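Lists > Surkgate Residents > Archive > September > Shared laundry: water use and the new rates

Posted by Huguette Tanguy, September, 8:40 pm

Hello all,

I'm answering Etenesh's message from this morning. I've left most of it in so that people who get the digest can follow.

> On behalf of the second floor, Etenesh Weldu wrote:
>
> The water bill for the Godinho building came to 2276 for
> the half year. The one before that was 1630. Nobody moved
> in between the two bills, and the garden tap has been shut
> off since spring. That leaves the laundry room or a leak.
> Before we vote on raising the price per wash, can someone
> tell us which it is? I don't mind paying more if we are
> using more. I do mind paying for a dripping valve.
>
> Also, is the 16 minute quick cycle really cheaper to run?
> People on my floor use it for everything and then run a
> second rinse, so I have my doubts.

I went through the meter book last night. There are two meters, one for the apartments and one for the basement. The apartment meter barely changed. Nearly all of the increase is on the basement meter, and the basement has only the two washers, the utility sink and the boiler fill.

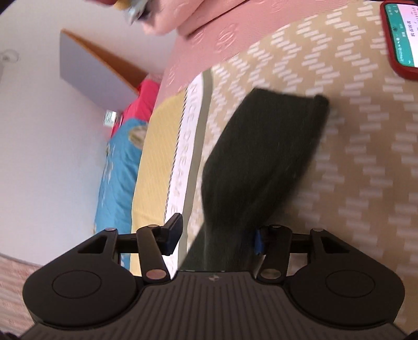

The boiler fill can be ruled out. It has its own shutoff, and the service man from Pukico closed it when he replaced the gauge. I checked and it is still closed.

To test for a leak, I read the basement meter at 11 at night, taped a note on both washers asking people not to use them, and read it again at 6 in the morning. It had moved. It wasn't much, but with nothing running it should not have moved at all. The sink was dry both times, so I think one of the washer inlet valves is letting water through slowly and it goes down the drain. The left machine has had a little water sitting in the drum when I open it, and two other people have told me the same thing.

So part of the answer to the first question is a valve. I can't say how much of the increase it explains. A slow leak over six months adds up, but we are also doing more laundry than we used to. The sign-up sheets are full most evenings now, and last winter they weren't. 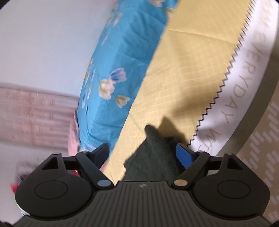
Huguette Tanguy

On the quick cycle: the manual gives a lower water figure for it, but only for a small load. If you fill the drum, the soap doesn't rinse out, which is why people on the second floor are adding a rinse. A quick wash plus an extra rinse uses more water than the normal cycle at the same load, going by the table in the back of the manual. For a few shirts it's fine. For sheets or towels, use the normal cycle.

Sweaters and other knits are another matter. Several people have been running them on the wool setting one at a time. That setting fills the drum high so the clothes don't rub, and it does so whether there is one sweater or four. If you can, save them up or share a load with a neighbor. Or wash them by hand in the utility sink, which takes a couple of basins of water. Roll them in a towel afterward and dry them flat. Please don't put them over the hot pipe. We had a scorched one in the spring.

Less soap would help too. The machines add a rinse by themselves when they sense too much foam. One level scoop is enough for our water, which is soft.
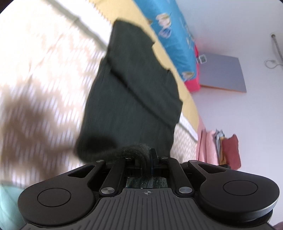 What I'd like to do about the vote is put it off until the valve has been changed. I called Pilus and they can send someone this month. The part is cheap and most of the bill will be the visit. If the whole job comes in under 1000 it can come out of the repair fund without a separate vote, and I expect it will be well under.

After that I'll read the basement meter every week for a month and post the numbers to this list. Then we'll know what the machines use on their own, and we can set the price per wash from that.

Until the repair, please close the wall tap behind the left washer when you finish. It is the blue handle, a quarter turn to the right. The next person will have to open it again, so don't assume the machine is broken if it won't fill.

Etenesh, would you pass this along to the people on your floor who aren't on the list? I can print a copy for the basement door if someone has tape. I used the last of mine on the washers.

Huguette

Recent in this list
Re: Shared laundry: water use and the new rates
Bike room key, who has the spare?
Stairwell light on three out again
Old paint cans, last call
Minutes from the summer meeting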